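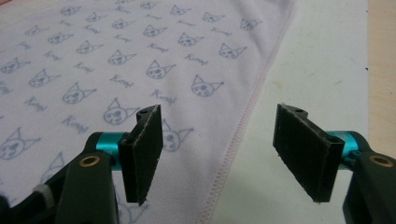
## Linen table: sheets, wraps and small cloths

The linen table at the Uddale household goods exchange is short of small cloths again. Sheets and doona covers come in steadily, but the things people ask for most are cot sheets, baby wraps, tea towels and plain squares of cotton. If you have any folded at the back of a cupboard, we would like them before the next exchange.

Printed cloths go first. Cat faces, stripes, old florals, lettering in a language you can't place – all of it gets picked up before the plain white does. A print with a few smudges in it is fine to bring. Families with small children aren't fussy about that, and neither are the people who take cloths home to cut up for drawstring bags.

### What we can take

- Flat and fitted sheets, any size, including cot and bassinet
- Pillowcases, single or in pairs
- Baby wraps and muslins
- Tea towels, napkins and tablecloths
- Offcuts with at least one finished edge
- Hand towels and face washers

We can't take pillows, doonas, mattress protectors, electric blankets or anything with a rubber backing. The opportunity shop at Prarard takes doonas if they are bagged and labelled. Worn bath towels can go to the animal shelter, which keeps a bin at its front gate.

### Check the edges first

Most of what we turn away has a failing edge. A cloth can look perfectly good in the middle and still come apart in the wash if the hem has gone. Run the edge between your fingers the whole way round before you fold it. On an overlocked edge you are feeling for loops that have pulled loose, and for places where the thread stops and the raw fabric shows.

A slightly wavy edge is not a fault. Light cotton and knit fabrics often stretch a little under the overlocker, and they stay that way. It won't iron out fully and there is no need to try.

If the thread has broken in one place, tie off the loose end, then go over the gap by hand with a close whip stitch or by machine with a narrow zigzag. Start and finish a couple of centimetres past the damage on both sides. The colour doesn't have to match. For longer gaps it is quicker to trim the old stitching off and turn a narrow double hem, although you will lose a bit of width. Fitted sheets with perished elastic can be unpicked and hemmed flat.

The Ziltero sewing group has two overlockers set up in the back room of the hall and will run an edge for you at no charge. Leave the cloth in the tub by the door with a note of which side needs doing. Allow up to 12 days in the busy part of the year.

### Washing and folding

Wash everything before you bring it, even if it has been clean in the cupboard for years. Stored cotton picks up a smell that the owner stops noticing. Skip the fabric softener, particularly on tea towels and anything meant for a baby. Dry it on the line if the weather allows, and make sure it is dry right through to the hems – thick corners hold damp longer than the rest and will mark the cloths stacked on top.

For folding, we ask for the following:

1. Lay the cloth out flat on a clean table with the printed side up.
2. Smooth it from the middle towards the edges and check for stains, pulls and small holes.
3. Turn it over and fold in half, matching the hems at the corners. If the cloth has been cut off square, match two corners and let the others fall where they like.
4. Fold again until it is near the size of a sheet of writing paper, with the print outside.
5. Pin a slip of paper to one corner with the length and width in centimetres.

The slip saves a lot of unfolding on the day. Please use a safety pin and keep it inside the hem allowance. We have found staples in a few things and they leave rust spots.

Sheet sets can be tied together with cotton tape or a strip of scrap fabric. Rubber bands perish and stick.

### Numbers from last time

We put out 144 pieces in November and brought 12 back. Those were mostly single flat sheets in dark colours, and they have gone into the shelves at the Zanetti Street storeroom until the next exchange. Small cloths were gone within the first hour. There is still a waiting list for cot sheets, with 5 households on it.

The limit of 2 sheet sets per household stays in place. There is no limit on tea towels or offcuts.

### Drop-off

Bring linen to the side door of the Uddale hall during library hours. The trolley is inside on the left. Please don't leave bags on the step, as the gutter above it still overflows when it rains and we had to rewash a whole load last month. If the trolley is full, ask at the library desk and they will open the cupboard.

Sorting starts once the craft tables have been wiped down. Bring your own scissors or a stitch unpicker if you have one. We are also after safety pins, cotton tape and two or three sturdy cartons with lids, the kind that photocopier paper comes in.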